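3. Where the packaging goes

I should say up front that this section started as a footnote. I was writing up our household food diaries and kept noticing that people were careful about what they ate and pretty vague about what they threw out. A family in Ernen wrote down every slice of cheese for a month and then summed up the wrappers as "the usual." So I went back and read the diaries again with only the trash in mind.

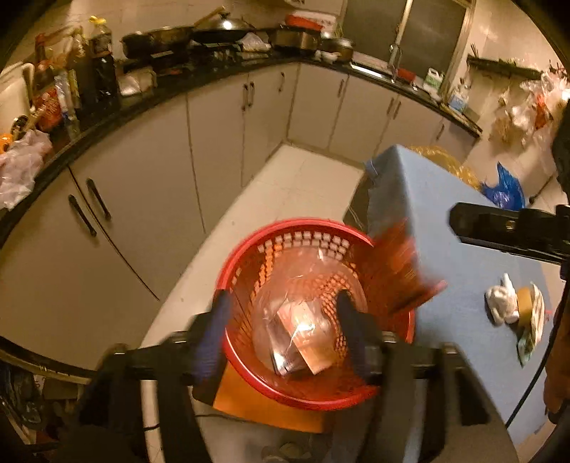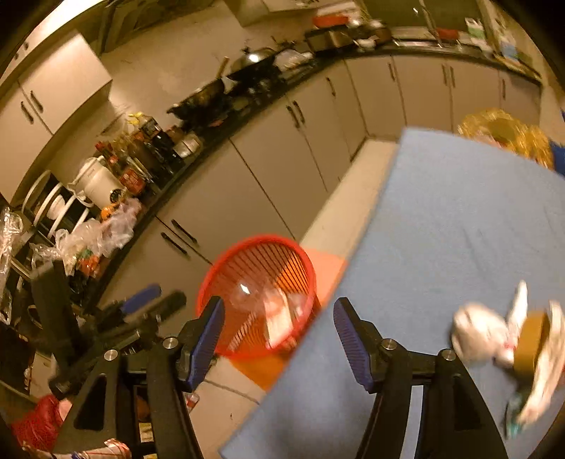
Figure 3. Kitchen waste basket with a clear liner and discarded packaging inside.

3.1 What the diaries say, and what they leave out

We had 30 households keeping diaries, and between them they made a little over 3,000 entries – the exact count depends on whether you treat a crossed-out line as an entry, and Jean Purves and I still disagree about that. (She says yes. I say a person who crosses something out is telling you to leave it alone.) Each entry was supposed to have a food part and a packaging part. Almost all of them had the food part.

The packaging part is where it gets messy, and I mean that kindly. People wrote "plastic" for anything that crinkled. They wrote "box" for trays, tubs, cartons and, in one diary, an egg. I tried at first to clean all this up with the Bamov categories we used in the pilot, and gave up after a week because I was making more guesses than the diarists were. What you'll see in Table 2 is their own wording, lightly grouped.

A few patterns held up anyway. Wrappers from snacks eaten standing up were the most likely to go missing from the record. Wrappers from cooked meals did much better, I think because people filled in the diary while something was simmering and the packet was still on the counter. Evening entries were short. Entries made by children were wonderful and very long, and one of them rated each wrapper for how well it scrunched.

3.2 Bin size and how often people empty it

I went in expecting that a bigger bin would simply mean fewer trips outside. That's what Ehlers argues, and it sounds right. In our group it only held for the larger families. In homes with one or two adults, the bin got emptied on a schedule that had nothing to do with how full it was. It went out the night before collection, or when it smelled, or when company was coming.

Smell turned out to matter a lot more than volume! A small bin with nothing but dry packets in it could sit for ages. Add one melon rind in July and it was gone by morning. Several people kept food scraps in a separate lidded pail for exactly this reason, and in those homes the main bin was mostly film, card and the occasional paper towel. I wish we'd asked about that arrangement in the first interview. We only got to it in the second, and by then two households had moved.

Liners were the other thing I underestimated. Clear liners came up again and again in the interviews, and people had feelings about them. One man liked them because he could check for lost teaspoons. His sister-in-law, in a different household, switched away from them because she didn't want the neighbors knowing how many frozen dinners she bought. Neither of them mentioned sorting, which was the whole reason their town had started handing the clear ones out.

3.3 The take-back trial

For the last part of the study we joined the Flirneo trial, where households could return clean film and packets to a drop point near the grocery store. We had 33 return slips by the end. That is a small number and I'm not going to lean on it very hard. Most slips came from people who already walked past the drop point on the way to something else, and the households that had to drive there went once and stopped.

Rinsing was the sticking point. Everyone agreed it was easy and hardly anyone wanted to do it. A couple of people told me they'd rinse a jar without thinking but felt silly washing a bag, and I have to admit I feel the same. Jean suggested we drop the rinsing rule for dry goods halfway through, so we did, and returns picked up a bit after that, though the weather also got nicer and I can't pull those two things apart with what we have.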